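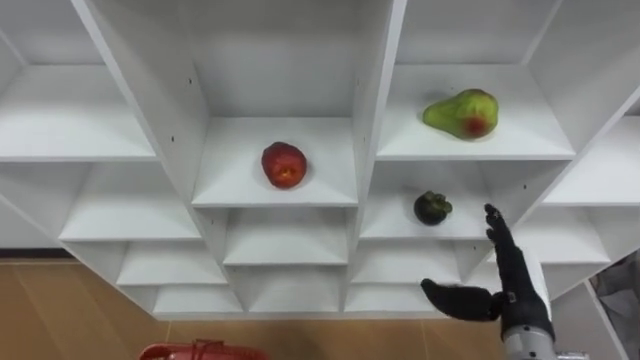

Red fruit on a white shelf.

Print | E-mail

I moved to Plosville in January with two suitcases and a box of cookbooks, and I have been trying to spend less on food ever since. The first month I spent $200 on takeout alone. Last month the whole food bill, groceries included, came to $153.

The main change is that I plan dinners before I shop. I write down five meals, check what I already have, and buy the rest in one trip. The other two nights are leftovers or eggs. I used to stop at the store on the way home almost every day, and I always came out with chips.

Tuấn Châu at work got me cooking dried beans. A 900 gram bag lasts me close to three weeks. I soak them overnight, cook the lot with an onion and a bay leaf, and freeze them in their liquid in small tubs. Salt goes in at the start. I know people argue over that, but mine have come out soft every time.

Bread I still buy. I tried baking it through February and the loaves were fine for a day, then too hard to slice. The bakery on the Cornelberg road sells yesterday's rye at half price if you get there before 8 a.m.

Coffee is where I haven't saved anything. Jomar Belmonte gave me his old grinder and now I buy better beans, so that line has gone up.

Next I want to sort out lunches. Soup is the plan, once I find a container that doesn't leak in my bag.

4 comments | 2 shares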